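I got lost twice on the way to Kirano, because the lab sits behind a loading dock and the sign is the size of a license plate. When I finally got in, the researcher who runs the grasping project was eating crackers over a keyboard and waved me into the only chair without a box on it. (We agreed up front that I'd leave names out. There's a paper in review and everybody is a bit jumpy.)

I'd come to ask about a method they call Starkness. I had assumed it was an acronym. "No, it's just a word I liked," the researcher told me. "We wanted to call it something that said how little we were giving the robot. A bare table, a couple of things on it, one small camera near the fingers. Stark."

So what does it do? As I understand it, and I had it explained to me three times, the robot learns to pick up a thing while ignoring whatever else is close by. That sounds easy! My toddler nephew can do it, mostly. But a robot trained only on single objects tends to get confused the moment a second one shows up, and it'll aim for the wrong one, or for the space between the two, as if it were splitting the difference.

"Splitting the difference is my favorite failure," the researcher said. "It closes on air. Very confidently."

The old fix was to collect more and more examples until the confusion wore off. Starkness goes about it another way. Each time a person guides the arm through a pickup, the same pickup gets repeated with one neighbor added, then with that neighbor moved a little, then with it gone again. The target stays where it was. The training then compares those runs against each other, and the robot gets penalized whenever the neighbor changes its mind about where to go.

"You're asking it to be stubborn," I said.

"Stubborn about the right things. If the target moves, it had better move too."

They gathered 834 pickups this way, all guided by hand, over one very long June. The comparison set, collected the ordinary way with no pairing at all, had 878, so if anything the old method got a head start. Then both versions went through 400 test tries each on the same arm. I asked for the result and got a sigh first, which made me nervous, but the numbers turned out fine: 724 good pickups out of the 800 total, with the paired version ahead of the ordinary one by a comfortable margin. The exact split is being saved for the paper. I tried. I offered to buy lunch.

"I'll say this much," the researcher told me. "With one object on the table, you can't tell the two apart. Put a second one in and you can tell from across the room."

I wanted to know about the hard cases, and we got stuck there for a good half hour. Shiny stuff is bad. Clear stuff is worse. Kazemi, the simulator they used early on, made everything look a little too matte, and a policy that did beautifully in there fell apart over real metal. They dropped it after a few weeks and went to the real table full time. There was also a stretch with a set of soft fingertips from Perkico, which gripped wonderfully and kept peeling off. I was shown a drawer of them. It was a sad drawer.

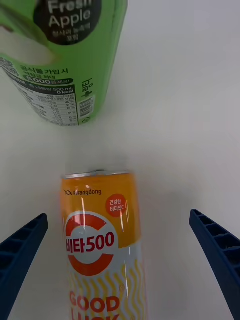 Drinks come up constantly in this work, and I asked why. "They're cheap, they stand up by themselves, and the labels are a nightmare," the researcher said, and pulled up a view from the camera by the fingers to make the point. The can of Vita 500 is the target, with an open finger on either side of it, and the green apple drink bottle farther back is the neighbor. Look at how much is going on with that can: orange on top, a big red ring shaped like a C, wavy yellow lines lower down, and a streak of light running down the side. "To you that's a can," I was told. "To the network it could be four different things stacked up." The bottle is no quieter, with its barcode and nutrition panel and all that small print. An ordinary policy can latch onto any of it.

I asked whether the robot reads the labels. It doesn't, and I think I disappointed both of us by asking. It only gets pixels and the position of its own arm — no words, no list of products.

What's next is three objects, then a crowded shelf, and the pairing trick gets expensive fast there, with so many neighbors to add and take away. The researcher thinks you can get by with moving just the closest one each time. A student in the lab thinks that's wrong and has started collecting data to show it. I've been promised a call when they find out, and I've asked for better directions to the door.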